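Under the Appliance: Liesl Kaufmann on Picking Up After Small People

24/02/2020
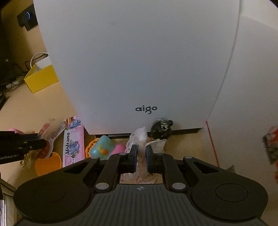

I'd wanted to talk to Liesl Kaufmann for ages, because her little column on tidying for the Skallolstead parents' newsletter is the only one I read to the end (sorry, everybody else!). She answered the phone with something crunching underfoot.

"Plastic," she said. "It's always plastic."

Her rule is that you start with the trash. Wrappers and crumpled bags go first, before you touch one toy, "and then you look again and the mess is half the size." I tried it that same night and she's right, or near enough.

After that come the boxes. Liesl hangs on to a kit box, the volcano sort of thing, only while there's still something to put back in it. "Once it's empty, out it goes. My two will cry for a minute and then ask for a snack."

What about the odds and ends, though? The doll with the wild hair, the orange cup, the single block, that frilly lacy bit that belongs to who knows what? I have a drawer for those and I'm ashamed of it. Liesl likes a wire basket. "You can see through it, so they can find things without tipping it all out. Well, they tip it out anyway."

She sweeps along the bottom of the big appliances last, with a ruler for the narrow places. Her best find so far was an earring she'd given up on in October. I went and got my own ruler as soon as we hung up, and so far I have one hair tie and a very old raisin.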